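Club newsletter – Onishi Rugby, Drandesside
February 3, 2014

Scrum engagement: what changes for our front rows

The three-stage call of crouch, bind, set has now been in use for half a season, and the coaching group has gone through the match sheets from both senior sides. The main finding is that we give away too many free kicks before the ball is put in. Most of them come from two causes: props binding on the arm instead of the body, and the second row pushing before the feed.

On the bind call, the loosehead's left arm goes inside the tighthead's right arm and takes hold of the jersey on the back or side. The tighthead binds with the right arm outside. Both props must keep that grip through the set call and until the scrum ends. A bind that slips to the elbow or the sleeve will be penalized, and referees in our league have been quick to do so. Players with shorter reach should start closer on the crouch. Reaching for a bind from too far out pulls the shoulders below the hips, and the scrum goes down.

Foot position should be settled before the crouch call. Props set their feet slightly wider than the shoulders, with the outside foot no more than half a boot behind the inside foot. Hookers need enough weight on the non-striking foot to hold steady through the bind. With less force at the hit, the hooker has to strike for the ball again, and several of ours came up through the junior grades without learning to do it. Time for this has been added to the start of unit practice.

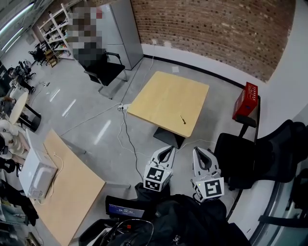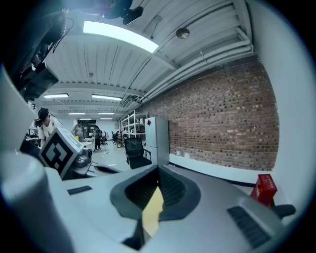 Locks should bind to each other first, then to the props, and keep their knees off the ground when the front row crouches. The push comes on the feed. At present our locks load up on the set call, which drives the front row over the mark and costs us the put-in. The number 8 controls the timing and should be the only forward giving the call to drive. Flankers stay bound with the full arm until the ball is out. Two of the free kicks against us at Clekport were for a flanker who had a hand on the prop and nothing else.

Practice changes for February

Unit work moves to the first 40 minutes of each session, before contact. Live scrums are limited to 30 per session for the senior front rows, including those against the sled. The sled load will be set at 340 kg for the full pack and left there until the binding is clean on both sides. Front row players should do the neck exercises on the Skillness sheet 3 times a week, away from practice. Anyone who has lost a copy can get another at the clubhouse.

Junior packs are not affected by the sled setting. They will continue with one-on-one and three-on-three work, and no junior scrum is to be pushed more than the distance allowed for the age grade.

Stud checks will be made before the first session under the new plan. Studs with a burr or a sharp edge must be changed before the player takes the field – this applies to backs as well.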